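Hakthorpe Student Robotics Club — Surgical Robotics Project
Minutes of the meeting held on February 18, 2023

Present: Njoroge Ondieki (chair), Neema Nzioka, Esther Minja, Mercy Mutiso (minutes)
Apologies: Nigel Fothergill

1. Minutes of the last meeting
Agreed, with the spelling of Lukness put right.

2. Suturing task
Neema reported on the stitching work with two arms, grasper on one and needle driver on the other. The knots on the pad are tied and trimmed, and the row is even apart from the first knot, whose tails were left long. She wants one tail length agreed before the Lukness entry goes in. 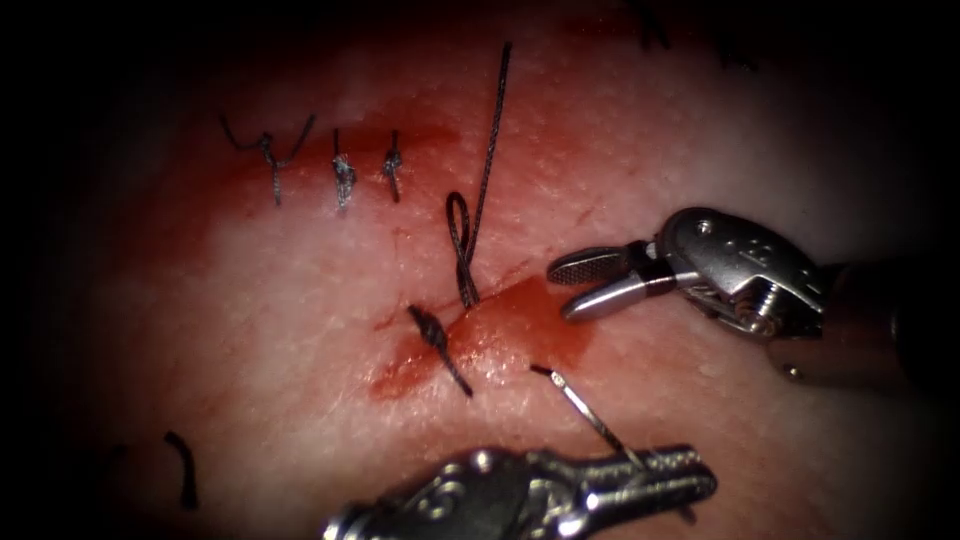 Who decides where the next stitch goes? The student at the console does, and the software only steadies the movement.

Esther thought this should be stated in the entry form — the rules ask how much is automatic. Neema will draft the wording.

3. Wrist camera
Esther has been going through the wrist camera recordings. Thread close to the jaws is the hardest thing for the tracking program to follow, and she has 1000 stills to label. 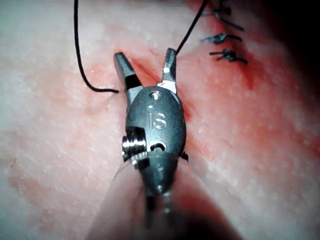
She asked for help with the labelling and Mercy offered. Loose ends and knots are to be labelled separately. Njoroge asked that doubtful ones be left blank for now.

4. Money
Thread and a new pad came to £28. Approved.

5. Any other business
The Mwakalinga visit is still to be arranged — Nigel to write again before the end of the month.

Meeting closed.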